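Mending at Motlow: a talk with Beryl Pearce

Got there late, traffic on Parsons Road. Beryl Pearce already had the kettle on and a coat over her knee with the lining hanging out of it. She didn't get up. "Sit anywhere that isn't pins," she said.

She has been fixing other people's clothes in Motlow for most of her life. Started at the counter of a dry cleaner, hems and zippers, then went out on her own, first from the spare bedroom and now from the narrow shop between the bakery and the shoe place. No sign for the first year. People knocked.

I asked what comes in most. Zippers, still. "Zippers and inner thighs," she said. "You can write that down. Everybody walks, everybody wears out the same place. They come in embarrassed and I tell them I saw 3 pairs before lunch."

She does those with a patch on the inside and then row after row of stitching, close together, back and forth, thread matched as near as she can get. The trick is to patch bigger than the hole. Much bigger. Most people who try it at home cut the patch to the size of the hole and then it tears again all around the edge, because the cloth there was already thin. She holds it up to the window first. Anywhere the light comes through gets covered.

What about iron-on? A face. "It's fine for a kid's knee. A kid is going to outgrow it by February anyhow."

We talked prices for a while. A plain hem is 11 dollars and she hasn't moved it in ages, though thread has gone up and so has the rent. A full coat lining is a lot more and she will try to talk you out of it if the coat is not worth the money. She turned one lady away twice over a coat. The lady came back a third time and said it was her father's, and Beryl did it that week. "Well, she should of said so to begin with."

The machine is a Dritex, heavy, green, older than her son. She bought it used from a curtain workroom that was closing down and it took 2 men to get it through the door. It does straight stitch and nothing else. For the stretchy stuff she has a newer one, a Trotis, which she does not like and says so while using it. Skips on jersey. Needs the right needle or it sulks. Ballpoint for knits, she said, and change it more than you think. If you hear a popping sound the needle is dull.

I wanted to know if young people come in. They do. More then they used to, she thinks, and they come with things from thrift stores that are nearly right – waist too big, sleeves too long. She likes those jobs. She also teaches now, evenings, in the back, small groups, everyone brings something of their own. First lesson is unpicking. A whole evening of it. Some don't come back.

"They want to sew," she said. "I say fine, but first you learn to take it apart without cutting it. If you can take a waistband off you know how a waistband goes on."

Denim gets its own evening. Use a long stitch, go slow over the thick part where the seams cross, turn the wheel by hand if it balks. Fold a scrap and put it behind the foot so the foot sits level. Wash before you hem, always, even if the label says it won't shrink. And keep the piece you cut off! She has a drawer of them, sorted by color, and that is where the patches come from.
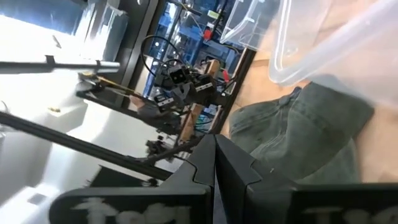

Reginald Doucet thinks the wash-first rule is overdone, and told me so by phone later the same afternoon. His view is that if the pants have been worn and laundered for a year already, they have done all the shrinking they are going to do, and you may as well get on with the hem. He agrees about the drawer. He took the denim evening last winter and still has his first hem, which is crooked, and which he wears.

I put that to Beryl when I called to check the spelling of her name. Long pause. "Reginald can do what he likes with his own pants."

She is not planning to stop. Her eyes are okay with the lamp, her hands are stiff in the mornings so she does the books first and sews after ten. The coat from when I walked in was finished by the time I left – she'd sewed the entire time, barely looked at it. Bit off the thread and hung it on the rail with the others.

Evening lessons start up again next month. Bring scissors, your own, and something you don't mind taking apart.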